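Dusness, 22. Oktober 2019

# Apotheke am Markt schließt, Rezeptsammelstelle kommt ins Rathaus

Die letzte Apotheke in Dusness gibt zum Jahresende auf. Das hat die Gemeindeverwaltung am Dienstag bestätigt. Ein Nachfolger für die Räume am Markt ist trotz langer Suche nicht gefunden worden. Die nächste Apotheke liegt dann in Iltow, mit dem Bus ist man dorthin eine gute halbe Stunde unterwegs, samstags fährt nach dem Mittag kein Bus mehr zurück.

Die Verwaltung will den Wegfall wenigstens teilweise auffangen. Ab Januar soll im Erdgeschoss des Rathauses eine Rezeptsammelstelle eingerichtet werden. Die Patienten werfen ihr Rezept in einen verschlossenen Kasten, ein Bote der Apotheke in Iltow leert ihn an jedem Werktag um elf Uhr und bringt die Arzneimittel am Nachmittag vorbei. Wer nicht zu Hause ist, kann sie am nächsten Vormittag in Iltow abholen. Eine Abgabe beim Nachbarn ist nur möglich, wenn das vorher schriftlich vereinbart wurde.

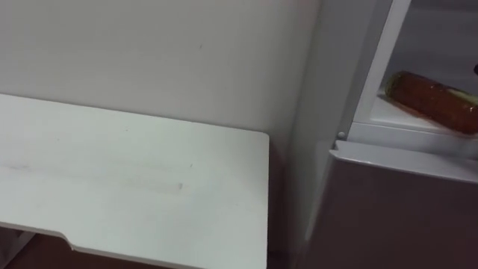 Im Gemeinderat war der Plan zuletzt umstritten. Mehrere Mitglieder hatten verlangt, zunächst noch einmal mit auswärtigen Betreibern über eine Filiale zu sprechen. Solche Gespräche hat es nach Angaben der Verwaltung im April gegeben, sie blieben ohne Ergebnis. Dusness hat mit den Ortsteilen 849 Einwohner, für eine eigene Filiale sei das zu wenig, hieß es von den angefragten Apotheken. Hinzu kommt, dass die Arztpraxis am Ort nur noch an zwei Tagen in der Woche geöffnet ist und entsprechend weniger Rezepte ausgestellt werden.

Für den Umbau sind 900 Euro vorgesehen. Davon werden der Kasten, die Beschilderung und ein neues Schloss für die Seitentür bezahlt. Die Tür bleibt künftig auch außerhalb der Sprechzeiten bis 20 Uhr offen, damit Berufstätige ihre Rezepte nach Feierabend einwerfen können. Den Auftrag hat der Metallbaubetrieb Serkov aus Iltow erhalten. Der Einbau ist für die zweite Dezemberwoche angesetzt. Die laufenden Kosten für den Boten trägt die Apotheke, die Gemeinde stellt den Platz im Flur ohne Miete zur Verfügung.

Offen ist noch, wie die Bewohner von Le Roux versorgt werden. Der Ortsteil liegt auf der anderen Seite des Kanals und hat keine Busverbindung ins Zentrum. Ein zweiter Kasten am Feuerwehrhaus wurde beantragt, eine Genehmigung dafür liegt bislang nicht vor. Bis dahin nimmt die Gemeindeschwester Rezepte bei ihren Hausbesuchen mit — allerdings nur von Patienten, die sie ohnehin betreut.
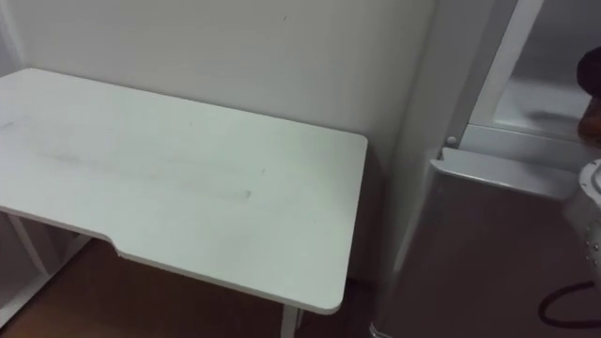

Auch der Notdienst ändert sich. Bisher war die Apotheke am Markt in den gemeinsamen Plan mit Iltow eingebunden und hatte an mehreren Wochenenden im Jahr geöffnet. Diese Dienste übernehmen ab Januar die übrigen Apotheken im Kreis. Der neue Plan wird im Dezember im Amtsblatt abgedruckt und im Schaukasten vor dem Rathaus ausgehängt. Wer nachts dringend ein Medikament braucht, muss sich auf längere Wege einstellen.

Gegen die Schließung hatten Einwohner im Sommer Unterschriften gesammelt. 400 kamen zusammen, auch aus den Nachbardörfern. Die Liste wurde dem Gemeinderat übergeben und an den Kreis weitergeleitet. Eine Antwort von dort steht aus. In der Bürgerfragestunde ging es vor allem um die Beratung. Viele ältere Leute nähmen mehrere Mittel gleichzeitig und hätten sich bei Fragen bisher einfach an die Theke gestellt, sagte eine Besucherin. Die Apotheke in Iltow hat zugesagt, zweimal im Monat eine Sprechstunde im Rathaus anzubieten. Termine dafür werden noch bekannt gegeben.

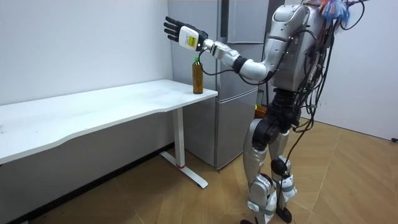 Altmedikamente nimmt die Apotheke am Markt noch bis zum letzten Öffnungstag zurück. Danach gehören sie in die Restmülltonne, auf keinen Fall in Waschbecken oder Toilette. Die Verwaltung bittet darum, Tabletten und Verpackungen vorher zu trennen. Eine braune Kunststoffflasche wie die auf dem weißen Schreibtisch kommt geleert in den Gelben Sack, Faltschachteln und Beipackzettel gehören zum Altpapier. Flüssige Reste sollen mit Küchenpapier aufgesaugt und dann ebenfalls in den Restmüll gegeben werden. Für Spritzen und Kanülen braucht es einen stichfesten, fest verschlossenen Behälter.

Bestellte Ware kann am Markt bis zum letzten Öffnungstag abgeholt werden. Kundenkarten verlieren mit der Schließung ihre Gültigkeit, Guthaben zahlt die Apotheke bis dahin bar aus. Was aus dem Ladenlokal wird, steht nicht fest. Der Eigentümer hat der Gemeinde mitgeteilt, dass er die Fläche zunächst nicht neu vermieten und im Frühjahr die Heizung erneuern will.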